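Chapter 3
Shore Excursions and the Turnaround Day

Draft for class use, 04/10/2026. Page numbers to follow.

Start with the ship tied up at 7 a.m. and a line already forming on deck 2. Some of those people are going home. Some are going on a tour and coming back for lunch. A few have no idea which group they're in. Sorting them out is most of what this chapter covers.

First, terms. A port call is a stop where the same passengers get off and get back on. A turnaround is a stop where one cruise ends and the next begins. Passengers staying for both are called in-transit guests, and they are the ones who get forgotten. Their cabins still need cleaning, they still want breakfast, and they'd like something to do while everybody else drags suitcases around. Sell them a tour. More on pricing in the second half.

Our running case is the Rornulik, a small ship, 276 passengers when full, sailing out of Zastside. Tours are run ashore by Simanjuntak, the local operator. Ilham Purba was shore excursion manager for the season we look at and she let us use her daily logs, which are short and sometimes rude. Read the October ones before class if you can.

What goes wrong on a turnaround:

Luggage. Bags out the night before, tagged by color. Tags fall off. Always.

Coaches. The airport coaches and the tour coaches want the same strip of curb. Hafiz Gunawan, who dispatched for Simanjuntak, moved the tour pickup to the far gate and lost ten minutes per group to walking, but the curb cleared. Was that a good trade? Keep it in mind for Exercise 3.2.

Guides. A guide booked for a half day can't be stretched into a full day becuase the ship is late. Check the contract.

Closed sights. The museum is shut, the bridge is up, the famous thing is under scaffolding. Guests forgive this if they hear it before they pay. Much less so on the coach. Purba's log for one such morning reads, in full, "Old fort closed. Told them at the desk. 2 refunds."

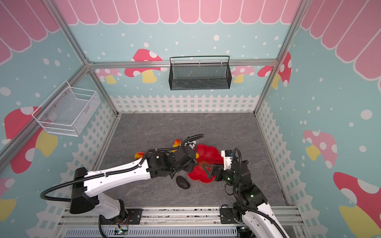
Now pricing. The full-day tour to Mulla sold for 395 per person, lunch included. In-transit guests bought it far more than first-day guests did. Why? Two reasons to think about. They had already seen the town on the earlier call, and they trusted the desk by then. New arrivals were tired from the flight and wanted there cabin. Fongchan Kamolrat, at the tour desk, stopped pitching to them before dinner and sales on the second day went up.

Hold onto that. Timing of the offer comes back in Chapter 5 with shipboard credit.

Before moving on, be able to do the following. Tell a port call from a turnaround. Read a coach dispatch sheet (there's one at the end of the chapter). Work out a break-even group size given coach hire, guide fee and lunch.

3.1 The Morning Timeline

Work backward from all-aboard. If the ship sails at 5, all-aboard is 4:30, and the last coach should be at the gate by 4.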